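The two arms in the back room

The company I work for sells things people put on windowsills and dressing tables. Plant pots, artificial greenery, little hand tools, jewelry stands, rings in trays of twelve. In February we got a memo saying the display and returns room would be "supported by automation," and that the supplier would be a firm called Sodar. The memo ran to two pages and used the word "support" so often that a woman on my shift started marking them with a pen.

I have worked in that room long enough to have seen a labeling machine arrive and leave again. So I went in on the first Monday with low expectations and a coffee.

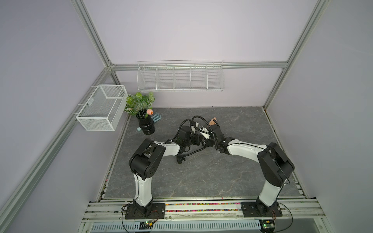 R. Teshome
Returns and display, Varstead site

I'll be fair to the thing first. The pair of them are good to look at. White links, big black joints, a gray marble-patterned top that is nicer than the counter in my kitchen, lavender walls. The grippers come right in toward each other over the middle of the table, with the cables looping up over the top. When the site manager brought the visitors around, they stood there longer than they have ever stood at my bench, and one of them asked if it could wave.

What I wanted to know was what it does to the day, and for whom.

Returns work is mostly deciding. A vase comes back with a plant stuck in it that we don't sell as a set. A ring comes back in the wrong tray, or in no tray. Somebody has to look at it, turn it over, decide if it's sellable, put it with its family and write down what happened. The picking up and putting down is the part you stop noticing after your first week. It is also the part the arms are being taught to do, and as far as I can tell it's the only part.

So the deciding has stayed with us, and now it happens faster, in a line, with a screen. Before, I'd do a run of pots and then a run of jewelry and in between I'd walk to the shelf and back. I liked the walk. Under the new plan the items get set out for the arms, and the person sets them out, and then the person checks what was done with them. We used to be the ones doing the job and now we lay the table and clear it. I don't think the memo was lying when it said support. I think it left out which way the support goes.

There was a figure on the slides, of course. Sodar's people told us that the trial had logged 1,261 completed handlings. I asked what counted as completed. The answer was that the item ended up where it was meant to end up. I asked whether a person had put a hand in at any point along the way, and was told they would get back to me. That was three weeks ago – I check.

I also asked what happens to the hours. The official line is that hours freed up will be "redeployed toward customer value." The sister site at Drondidholm went through a version of this before us, with packing instead of returns. The people I know there say the hours did get redeployed, mostly to evenings. Nobody was let go, and two people left on their own once the shift pattern changed, which doesn't show up on a slide as anything.

The other thing that bothers me is the skill. When a new starter comes in, they learn by handling. You pass them the ring stand, they get it wrong, you show them how the finish catches on a sleeve, and after a month their hands know. If the handling goes to the arms, I don't see where the new starter learns to judge. I raised this at the team meeting and it went down in the minutes as "training query."

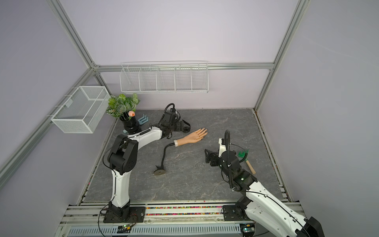
What I'd want before the trial becomes permanent

I'm not asking for it to be unplugged. Some of this work is hard on the wrists and I have the braces in a drawer to prove it. If an arm wants to lift ceramic all afternoon it can have my share.

But I'd like the count done properly, with the times a person stepped in written next to the times one didn't. I'd like the checking treated as work, with a grade and a rate, because standing next to a table judging somebody else's output for a full shift is tiring in a way that lifting isn't. I'd like new people to spend their first months on the old bench before they go near the screen.

And I'd like the walk back. I put that on the feedback form too, in the box marked "other." The form goes to the same inbox as the question about the 1,261, so I'm not holding my breath, but the review meeting is supposed to be next month and I've asked for ten minutes on the agenda.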